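Week 4 handout: packing small stuff for a move

Okay, welcome back! Last week was furniture and I know some of you are still sore about the bed frame homework. This week is the opposite end of things, the little round and tubey items that live on dressers and bathroom shelves. Jars, tins, tubes, caps. I've moved a lot of households (and my own more times than I'd like) and these are the things that eat up a whole Saturday if you let them.

## Start with the box

Use a small one. Big boxes fill up with little things and then you can't lift them, and the tins slide all over the place on the way down the stairs. Before anything goes in, press on the floor of the box with your palm. A reused box has creases and soft spots where the flaps have been folded a few times, and old tape on the walls. All fine, as long as the bottom is taped shut on the *outside*, one strip down the seam and one across. I had a Zirier box give out on me in a parking lot once and I've been a pest about tape ever since.

Set the box on the bed. I mean it! Floors are hard on your back and tables are usually covered in other things by this point. A bed is a good height, and if a lid rolls off it lands on a blanket.
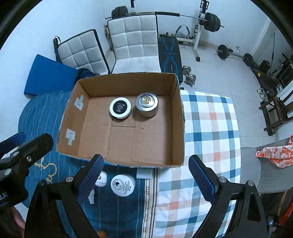
Put the tall or heavy things in first, against one wall and standing up. Tins next to tins is good, metal doesn't mind metal. Don't start in the middle of the box, because then you end up with four skinny gaps and nothing fits in any of them. Pick a side, work along it, then come forward.

Some of you asked in the last session whether you can leave things in their original order, like the left side of the shelf goes in the left side of the box. You can, and it's kind of nice when you unpack, but I gave up on it years ago. Heavy to the wall, light on top, done.

## The lineup

Before I pack the rest I like to lay it out in front of the box, everything in one loose row. It takes a minute and it saves you from finding a jar after the box is taped. While it's all lying there:

- Check every lid. Quarter turn, snug, move on.
- Tubes get their cap pushed down and go in a zip bag, especially anything with a nozzle.
- Little hard cases (earbuds and that kind of thing) don't go in the box. Put them in your own bag for the day.
- Loose lids with no jar: look for the jar *now*. If you can't find it, the lid goes in the bag with the tubes. 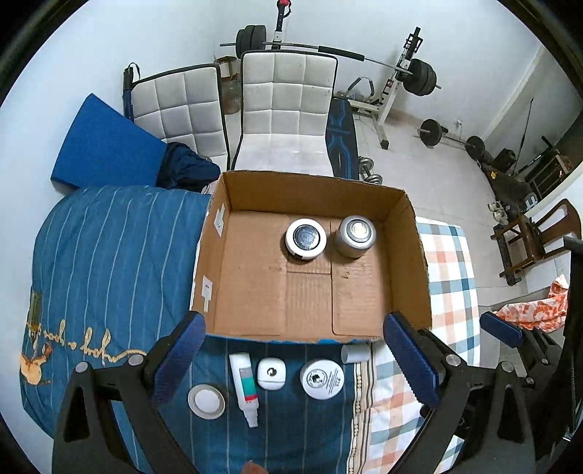
*Hellilport Community Learning, Department of Home and Household Skills*

Now, filling. Once the row is checked, jars go in next to the tins with a sock or a folded washcloth between them. Flat things slide in along the walls. The tube bag goes on top, and if there's still air left, stuff it with a T-shirt. Shake the box gently before you close it. If it rattles, add another sock.

Label two sides and the top. I write the room and then the one thing I'll want first, so mine says something like BATHROOM / HAND CREAM. Much more useful than MISC, which I have seen on 14 boxes in a single hallway over in Custmont (I helped unpack those, it was a long night).

**For next time:** pack one shelf at home, any shelf, and time yourself. Aim for under 60 minutes including the lineup. Bring the label wording on a scrap of paper and we'll compare. We're in room 948 again, and please bring your own marker, the ones in the drawer are dried out.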